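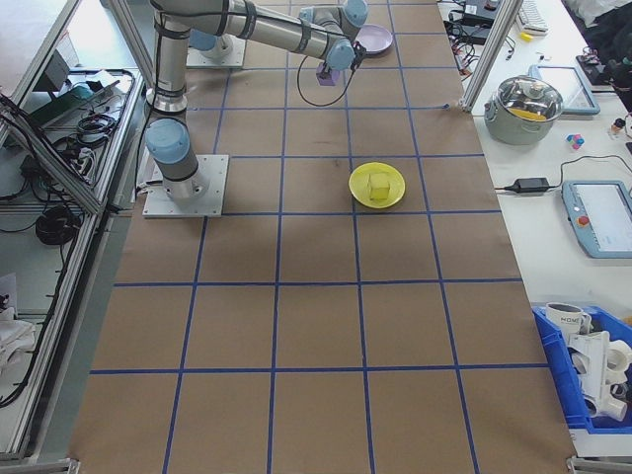
What is a floorcloth?

A floorcloth is a sheet of heavy canvas that has been primed, painted and varnished so it can lie on a floor like a rug. Most are laid in halls, kitchens and porches, where a woven rug would wear out or soak up spills.

Origins

Painted cloths for floors were common in European houses by the 1700s, and they soon crossed the Atlantic. Early ones were made from sailcloth, stiffened with glue size and coated with many layers of linseed oil paint. Drying took months! A large cloth could hang in a tall shed from spring until fall before anyone was allowed to walk on it. Popular patterns copied things the buyer might not be able to afford, such as black and white marble squares, inlaid wood or Turkish carpets. Linoleum, patented in the 1860s, was cheaper and quicker to make, and it pushed painted canvas out of most homes.

Making

The canvas is cut a little larger than the finished size, and the extra becomes the hem. It is primed on both sides, which keeps it from curling, and sanded lightly. The hem is then folded under, with the corners mitered, and glued down flat under weights. After that comes the background color, usually in 2 coats, followed by the design. Simple checks are marked out with a chalk line; more detailed borders are stenciled with a stubby brush and very little paint. Modern makers mostly use acrylics, which dry in an hour or so and open up a huge range of bright colors that the old oil painters would have envied. A finished cloth gets 4 coats of clear varnish, and some makers add paste wax on top for a soft, deep shine.

The Barnano revival

One of the liveliest modern centers of the craft is the town of Barnano, where Khalil Mansour opened the Nikia workshop in a former feed store. Mansour had trained as a sign painter, and his lettered borders, with whole recipes and song verses running around the edge, are still much copied. His former student Issa Masri went in another direction and is known for the Kashyap pattern, a wonderful tangle of vines and pomegranates that needs 400 separate stencil placements on a hall runner. The workshop's pattern archive holds 3,880 stencils and is open to visitors on Thursday afternoons in June.

Care

Floorcloths are swept or wiped with a damp mop and mild soap. They must be stored rolled, painted side out, and never folded, as a crease will crack the paint. Small cracks can be touched up and varnished again. A thin pad underneath stops the cloth from sliding, though thick carpet padding is too soft and lets chair legs punch through.

See also: Linoleum, Oilcloth, Stenciling, Trompe l'oeil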